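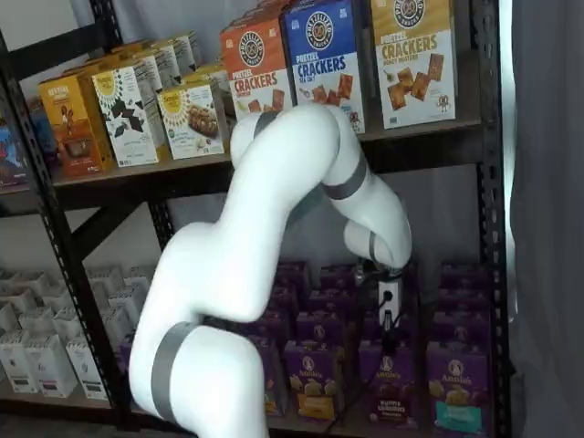 Pantry shelf for a kids' after-school room: how do I keep snacks from going stale?

Asked by Jaqueline Barrera, 17 October 2024
Tags: snacks, food storage, bulk buying

Hi all! I run the snack side of an after-school program in Hullow and we just moved up to buying by the case, which I'm thrilled about, except now I have way more crackers and grahams than I've ever had to look after. Kids range from kindergarten to fifth grade. We go through a lot in the fall and then it drops off a cliff over the winter break, so in January I always end up with open boxes that taste like the closet they were in.

My questions: do I decant everything into tubs, or leave it boxed? And is there a good way to rotate that a tired adult at 3 pm will really follow? Budget is $400 for the whole setup, including shelving if I need it. The room gets warm in the afternoon (big west windows) and there's no basement.

20 comments (hidden)

Answer by Melquiades Huerta
Accepted

Oh, I love this question. I did snacks for a summer camp for years and I have opinions!

Leave it boxed until the day you need it. The inner bag is the best package you're ever going to get, and a tub only helps once that bag is open. People go out and buy twelve matching containers, pour everything in, and then wonder why the bottom layer is soft by Friday week. All that does is open your whole supply at once.
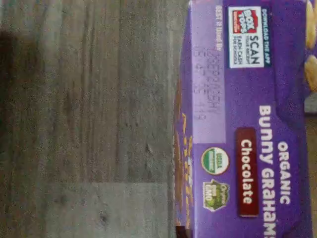
For rotation, write the best-by month on the end of each box with a fat marker, the end that faces out, big enough to read from the door. New cases load from the back. If your shelf is against a wall and you can't get behind it, load new stuff on the left and pull from the right, and put a strip of tape with an arrow along the edge. My teenage counselors followed the arrow even when they ignored everything else I wrote.

Once a bag is open: squeeze the air out, fold it over twice, binder clip, and into one lidded bin marked OPEN. One bin only. When it's full, no new box gets opened until somebody empties it. We threw out so much less after I started doing that, it was kind of amazing.

Keep the whole thing off that west wall. Heat is rough on anything with chocolate in it (the coating goes gray and chalky, still fine to eat but try telling that to a second grader) and it makes the oils in whole grain crackers go off sooner. If you only have a little cool space, give it to those two and let the pretzels have the sunny spot.

For shelving I'd go with open metal. Ours came from Foltari, $239, and it took being climbed on.
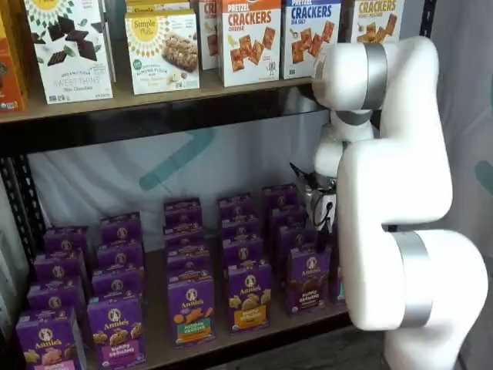 Answer by Lindiwe Nel

Agree with most of that, but I do like tubs for anything the kids serve themselves. Fill one with two days' worth, wash it, DRY IT ALL THE WAY, refill. A damp tub ruins crackers faster than an open bag.

Also, soft crackers can be saved! Spread them on a sheet pan, 250 degrees for five minutes or so, let them cool completely before you judge. Works great on plain ones and grahams. Don't try it with anything filled or dipped.

One more thing, keep the ingredient panel from every box if you do decant. I cut it out and tape it to the lid. With allergies you want the real label and you want it for that exact box, since recipes change.

Answer by Normunds Venckus

just buy less in december

Comment from Jaqueline Barrera: Ha, fair. Arrow tape is going up tomorrow and I already found a bin for the open stuff. Thank you all so much!!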